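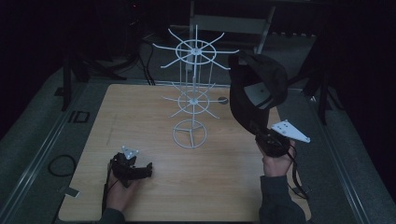
Aníbal Bragança wrote in to ask whether caps should go on a rotating wire rack by the brim or by the strap, as his kept sliding off the arms whenever the rack was turned. Use the strap. The brim puts the weight too far out, and the cap tips.

Setting up a two-tier cap rack

1. Place the rack on a flat, level surface. Turn it by hand through one full rotation. If the pole wobbles, tighten the center hub before going further.

2. Check that the base ring touches the surface all the way around. A bent spoke can be pressed back by hand in most cases.

3. Sort the caps by weight. Heavier ones (wool, structured crowns) go on the lower tier.

4. Open the strap one notch and slide it over the arm until the cap rests near the pole. Fitted caps have no strap — use a clip, such as the small Vakow type, on the back edge of the crown.

5. Load opposite arms in turn. Hang one cap, rotate the rack half a turn, hang the next. Filling one side first will pull the pole off vertical.

6. Stop at eight caps on the lower tier and four on the upper. More will fit, but the brims catch on each other as the rack turns.

7. Spin the rack slowly and watch the upper brims. Any that touch a neighbor should be moved over by one arm.

Total load should stay under about 3,000 grams. Recheck the hub in August if the rack is used daily.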